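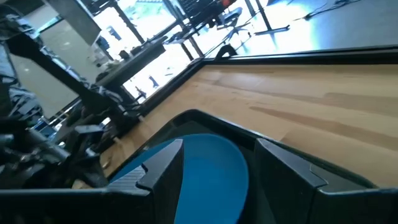 Home Explore Notifications Messages Lists Profile

Jolanta Pawlak
19 Mar 2019

I try to put together what we know about measles in Breten this month, for people who ask me in messages. Thread.

The health office confirmed 7 cases until this morning. Four are children from the same kindergarten, three are adults. One adult is still in hospital, in stable condition.

The first patient came back from a trip abroad and was two days in the town before the rash came. In this time she visited the Seidel pharmacy and the swimming hall.

If you were in the swimming hall on that weekend, please call first. Do not go directly to the waiting room — there are babies.

Dr. Irena Kurek told parents last night that 833 children in the district have only one dose, or none. The second dose is free and you do not need an appointment.

The vaccination point is in the old school on Alley, side entrance. Bring the yellow booklet if you have it. If you lost it, they still take you.

My neighbor asked if adults can come also. Yes. I went myself, I waited over 4,000 seconds with a crying nephew — it was worth it.

The kindergarten stays closed until the office says otherwise. I will add here when I hear a new number.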